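Rarville hat drive fills the old shoe store, and there's still time to bring yours in

I went down to Lahlou Hall thinking I'd stay ten minutes, drop off a bag and get on with my errands. Two hours later I was still there with my sleeves rolled up, sorting hats by size and arguing with a stranger about whether a bucket hat counts as a sun hat (it does!). So consider this part news item and part confession.

For anybody who missed the flyers, the Rarville Hat Swap is back for February. The idea is the same as last winter. You bring in hats you don't wear, you get a paper ticket for each one, and on swap morning you trade your tickets for something you like better. Whatever's left goes over to the thrift shop in Cidlow, which sells it to help pay for the summer day camp.

Last year the swap was squeezed into the back hallway of the hall and people were stepping on each other. This year it has the old shoe store next door, the one with the green awning, and what a difference. The shelves are still up from the shoe days and they're just the right depth for a brim. Winter hats go along the left wall, caps are in the middle, and anything with a wide brim gets the long shelf at the back so it doesn't get crushed.

Aicha Ouazzani is running the sorting this year and she has opinions about crushing. She used to do alterations in Trandalby and she can look at a hat and tell you where it's been hanging. "People stack them, and then they put a coat on top, and then they wonder," she told me, while punching a fedora back into shape from the inside with her fist. Her advice, if you're storing a floppy hat until the weather turns, is to set it upside down on its crown or stuff it with tissue and leave it alone. Don't hang it by the brim. I have hung every hat I own by the brim.

The goal is 500 hats by the time the doors open. The tally on the whiteboard hadn't been updated when I was there, so I can't tell you how close they are, but the bins by the door were full and somebody was hunting for more boxes. Knit beanies are pouring in, as you'd expect. What they're short on is kids' sizes and anything for shade. If you've got a sun hat sitting in the closet waiting for July, Aicha would love to meet it.

A quick word about cleaning, which I got wrong myself. I had tossed my ball caps in the wash the night before and they came out looking like old lettuce. Asmaa Tahiri, who was at the next table with a brush and a lint roller, was very kind about it. She says cotton caps can be sponged with a little dish soap, and anything suede should only be brushed dry, one direction, with a soft brush. Water on suede is asking for trouble. If you aren't sure what your hat is made of, bring it as it is and let them deal with it. They would much prefer a dusty hat to a ruined one.

Now, I promised myself I wouldn't go home with anything before the swap even started. Then I got to the wide-brim shelf – and there was a soft tan suede one, with rings of stitching running around the brim and little metal eyelets in the crown. I must have gone back to it four times. I have two tickets and I know exactly where one of them is going, so please, neighbors, be reasonable.

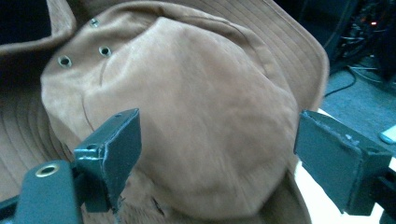
The tan suede hat with the stitched brim. Hands off, it's mine (I hope).

Drop-off is open every afternoon until 5:30 at the old shoe store, with the entrance on the parking lot side. The front door sticks, so don't bother with it. Hats should be wearable, with no big holes and no broken straps. Helmets and Halloween costumes can't be taken, and neither can gloves or scarves this time, though there's talk of a scarf table next winter.

Swap morning starts at 9 a.m., and there will be coffee. You can trade up to 70 tickets if you're clearing out somebody's whole collection, though I'd like to see you carry that many home. If you have no hats to bring, you can buy a ticket at the door for a couple of dollars. There's one mirror so far and they could use another, so if you have a tall one you can lend for the morning, leave a note at the hall desk.

Last updated: February, 4:15 p.m.

Comments

brimful_betty: Went this afternoon with three of my late husband's caps. Aicha was lovely about it. Thank you all.

Cidlow Dan: Is there parking if the lot is full? Last year I walked from the post office.

RarvilleMom3: Do they take baby hats?? We have a drawer full of them and the baby is in second grade now

Jo P.: I hang mine by the brim too. Going to go fix that tonight.

RarvilleMom3: Never mind, I called the hall and yes they do!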